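Drucken | Per E-Mail versenden

5. Juli 2026
Von Janaína Prado

Erst die Regel, dann der Arm

Wer in der Versuchshalle von Skenden an einem Roboterarm arbeiten will, unterschreibt zuerst ein Heft. Es ist dünn, in der Mitte geheftet und heißt schlicht "Arbeitsregeln Tischzellen". Die aktuelle Fassung gilt seit April. Sie ersetzt eine Sammlung von Zetteln, Aushängen und mündlichen Absprachen, die sich über Jahre angesammelt hatte und in der sich manche Anweisungen widersprachen.

Geschrieben hat das Heft Skye Morrison, bei Skenden zuständig für die Sicherheit der kleinen Anlagen. Große Industrieroboter stehen hinter Zäunen, und für sie gibt es eingeübte Verfahren. Bei Armen, die auf einem Tisch stehen und leichte Teile schieben oder greifen, sei das lange anders gewesen, sagt Morrison. "Die Leute sehen einen kleinen Arm und kleine Klötze und denken, da kann nichts passieren. Eine Quetschstelle bleibt aber eine Quetschstelle."

Die erste Regel im Heft lautet deshalb, dass jede Zelle eine eigene Risikobeurteilung bekommt. Beurteilt wird die ganze Anwendung: Arm, Werkzeug, Werkstück, Tisch und die Person, die daneben steht. Ein runder Stab am Ende des Arms ist anders zu bewerten als ein Greifer mit zwei Backen. Wird das Werkzeug gewechselt, ist die alte Beurteilung hinfällig. Das kostet Zeit und war in der Belegschaft anfangs umstritten.

Die zweite Regel betrifft den Untergrund. Arbeitsflächen müssen mit der Tischplatte verschraubt oder formschlüssig gehalten sein, Klebeband und Schraubzwingen sind nur während der Einrichtung erlaubt. Verrutscht eine Platte um wenige Millimeter, fährt der Arm mit seinem Werkzeug womöglich in das Holz statt knapp darüber. Morrison verlangt außerdem, dass die Arbeitshöhe in der Steuerung nach jedem Umbau neu eingemessen und im Protokoll eingetragen wird, mit Namen und Uhrzeit.

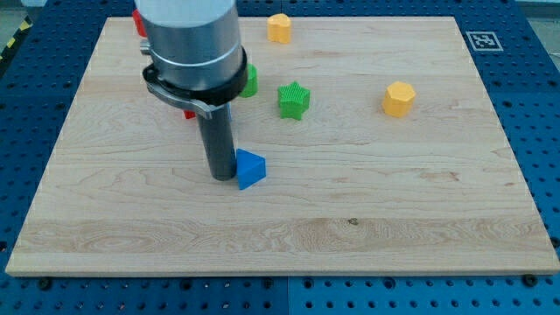
Drittens geht es um Markierungen. Der Gefahrenbereich wird gelb-schwarz gekennzeichnet, und zwar nach der tatsächlichen Reichweite des Arms samt Werkzeug. In der alten Praxis endete die Markierung oft dort, wo die Rolle Band zu Ende war. Auch Bildmarken, an denen sich eine Kamera ausrichtet, sind geregelt: Sie dürfen nicht verschoben, überklebt oder als Ablage benutzt werden. Wer eine Marke versetzt, muss neu kalibrieren.

Am längsten diskutiert wurde über die Geschwindigkeit. Im Heft stehen jetzt 100 Millimeter pro Sekunde als Obergrenze, solange jemand am Tisch eingreifen kann. Schneller darf der Arm nur laufen, wenn der Bereich überwacht ist. Die Firma Grunatov, die bei Skenden zwei Zellen nutzt, hatte einen höheren Wert gefordert und sich damit nicht durchgesetzt. Man habe sich daran gewöhnt, heißt es dort inzwischen, auch wenn die Versuchsreihen länger dauerten.

Länger heißt in der Praxis: Für eine Reihe mit 2205 Durchläufen, in denen Klötze auf einer Platte verschoben wurden, brauchte das Team mehrere Schichten mehr als geplant. Dafür gibt es zu jedem Durchlauf einen vollständigen Eintrag. Auch das schreibt das Heft vor. Jeder Abbruch wird mit Grund vermerkt, ebenso jedes Eingreifen von Hand. Eintragungen wie "diverse Störungen" weist Morrison zurück.

Das Archiv führt die Software Lestetar, in der bisher nearly alle Zellen erfasst sind -- die beiden ältesten werden noch auf Papier protokolliert und sollen bis zum Winter folgen.

Kritik gibt es trotzdem. Beim Ingenieurbüro Strachan, das kleinere Betriebe bei der Einführung von Robotern berät, hält man manche Vorgabe für zu eng. Ein Betrieb mit einem einzigen Arm könne kaum denselben Aufwand treiben wie eine Versuchshalle. Morrison widerspricht nur zum Teil. Das Protokoll lasse sich kürzen, sagt sie, die Beurteilung nach einem Werkzeugwechsel nicht.

Sieben Seiten hat das Heft derzeit. Eine Ergänzung zum Einrichten bei laufender Steuerung ist in Arbeit -- bis sie fertig ist, gilt in der Halle die einfache Fassung: Hände weg vom Tisch, solange der Arm freigegeben ist.

Drucken | Per E-Mail versenden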